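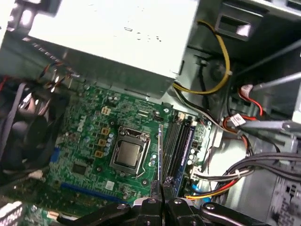
HOW STUFF WORKS: COMPUTERS

I love taking the side off an old computer. It's like peeking into a tiny city! The green board is the motherboard, and every part talks to every other part through it.

See the silver square in the metal holder? That's the processor - the bit that does the thinking. When a computer is running, it can get as hot as 70 degrees Celsius, so it normally wears a big metal cooler on top.

The large gray box is the power supply. It takes electricity from the wall and changes it into the kind the parts can use. (Never open that box, even if it's unplugged!)

Now find the long dark strips next to the processor. Memory sticks click in there, and they hold whatever the computer is busy with, like the game you're playing.

Want to look inside one yourself? Ask a grown-up first, and pull the plug before you touch a thing.

Written by Ea Ingvarsson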